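Fembridge Missing Persons Support Group
Minutes, Jul 24, 2022

I took the notes again, so shout if I've got anything wrong!

February's minutes were agreed once we'd fixed the spelling of Jarkgate.

We started with the lovely news that the Padero brothers have been found safe and well, and there were a few tears (mine included). Their mum sent a card, which I read out.

Lacey Haworth went through the leaflets. 3233 were printed and 2241 have gone out, mostly round Jarkgate. She'll take the rest to the station.

We talked for ages about the Amaral family's appeal. They'd like a fresh poster with a newer photo, and I said I'd ring them before we print anything. 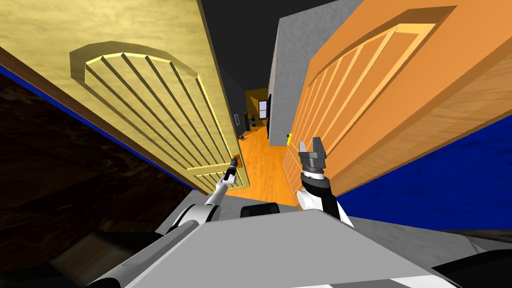

Yellow door and orange door, with the corridor between them.

The phone rota has two gaps. I've taken one, Lacey the other.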